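About Skudbridge

Skudbridge started with 2 benches in a drafty unit on Medina Street, and I'm happy to say we've grown a good deal since then without losing the habit of talking everything over. We write and test working rules for robot cells, mostly for smaller companies like our friends at Istitz and Lenden, who want good practice they can really follow on a busy morning.

Every rule we publish has been through 1,000 cycles on our own tables first – Kuldeep Pal, our founder, won't sign one off otherwise! Our current handbook has 44 of them, covering clear work areas, tidy cables and what an arm may do near a bin that already has things in it.
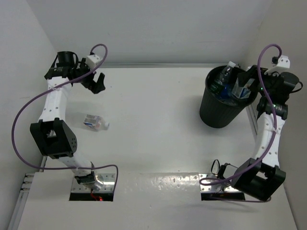
Come and see us

We open the doors one Saturday in May, from 10 in the morning, and you're very welcome to bring questions.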